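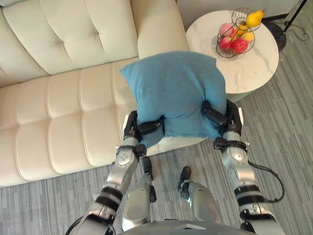 Drarnent on Android: progress gone after changing phone

Posted by mossy_kettle, 10 Dec 2022

I have been playing Drarnent since it came out on Android in October and had got as far as level 115. Last week I moved to a new phone. I used the normal Google transfer, cable between the two, and all my apps came across. When I opened Drarnent it showed the intro and put me back on the first island with no towers unlocked.

I had bought the Wonden map pack and the extra hero slots. The map pack has come back and shows as owned in the shop. The hero slots haven't. I'm signed in with the same Google account on both phones and the Play Games achievements are all there, including the one for passing level 100.

I still have the old phone and the game opens on it with everything in place. I haven't wiped it yet but I'm supposed to send it in for trade-in, so I can't hang on to it for long.

Is there a way to get the save from one to the other? I looked in Settings in the game and there is a Cloud button but it is grey on the new phone. I don't want to press anything on the old one in case it pulls down the empty save and overwrites the good one.

Old phone is on Android 10, new one is on 13. Game version is the same on both.

Coralie Rakena

Don't send the old phone off yet. You can do this, I did it with a tablet a few weeks ago.

Drarnent doesn't use the Google cloud save. Play Games only holds the achievements, so those will look right even when the save is missing. The save itself goes through an Iltura account, Iltura being the publisher, and you have to make one inside the game. The Cloud button is grey until you finish the first island. That is why you can't press it on the new phone.

On the old phone:

Put it in flight mode first and open the game, just to check that your level is correct. Close it, turn wifi back on, open it again. Go to Settings, then Account, then Create Iltura account. Use an email address you can get into on either phone, as it sends a code. Once you are in, press Cloud and choose Upload. Do not choose Sync. Sync compares the two saves by date and keeps the newer one, and if you have played on the new phone today the newer one could be the wrong one.

Wait until it says Upload complete. Mine took a couple of minutes and looked stuck for most of it.

On the new phone:

Clear the game's data in Android settings (Apps, Drarnent, Storage, Clear data). You'll get the intro again. Play through the first island so the Cloud button comes on, it's only 2 short maps. Then Account, Log in, enter the code, Cloud, Download. The game restarts itself and you should be back at 115.

The hero slots are saved with the progress, and the map pack is a separate purchase through Google, so the slots should come back with the download. If they don't, there is a Restore purchases button at the bottom of the shop page. You have to scroll past all the gem bundles to get to it.

One more thing — the daily challenge streak isn't stored in the cloud. I lost mine and support told me it can't be moved.

gruffalo_dave

just start again mate, the early levels are better anyway. or play Hunt, that saves to google automatically and never lost me anything

Marwan Sabbagh

Coralie's steps are right, but check the space on the old phone before uploading. The game makes a temporary copy of the save first. I had 324 MB free and the upload failed with no error, it went back to the menu and Cloud still said "No data". I deleted a few videos, tried again and it went through.

You can confirm it worked without touching the new phone. After uploading, the Cloud page shows the level and the time of the last save. If your level number is on there, it's on their server.

I don't know about Android 10 to 13 in particular. Mine was 11 to 12 and it made no difference.

mossy_kettle

Thanks both. Upload worked first time and the Cloud page on the old phone says level 115. Doing the first island on the new one now. I'll keep the old phone until I can see the hero slots.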